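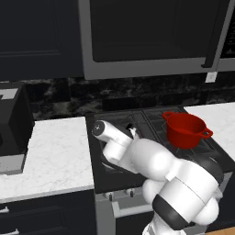
*Red pot near the back right burner, white arm over the range.*

Jun 1, 2024

Slept six hours, which is better than last week. Did the breathing exercise before getting up. The app has me on the longer version now, in for four and out for six, and I lost count twice and started over.

I've been using Truller since December. Leire Vidal at the clinic told me to write by hand or in a plain file as well, so I'm keeping this going next to it. The app only lets me pick a face for my mood and I never know which face to pick. Today I picked the middle one.

Checked my numbers this morning. 56 sessions finished, 1,195 minutes in total. I expected less. Most of those minutes are the rain sounds, which I put on and then lie there thinking about work, so I'm not sure they should count the same as the others.

Work is still the main thing. The Bakelport account comes up for renewal and I had the tight chest again when I opened the mail from Cifuentes. It was a short mail asking for a list of open invoices. I read it four times. Then I did what Leire suggested and wrote down what the mail said on one side of the page and what I was afraid it said on the other. The second side was a lot longer. Sent the list before lunch and got a thank you back.

Walked to Gruvcombe in the afternoon, along the canal and back by the school. Left the phone at home. My pulse was 104 when I got in and it came down by itself while I sat on the step. A few months ago I would have checked it every minute. I checked it 3 times, which I'm writing down because I said I would.

Skipped the yoga. The video has a part on the knees that hurts, and I haven't found how to turn it off. I wrote to their support and asked.

No coffee after noon - second week of that. I miss it less than I did, except right after eating.

Tomorrow: call my sister, change the reminder from nine to eight thirty, and look for the blue notebook with Leire's first worksheet in it. I want it before my next appointment.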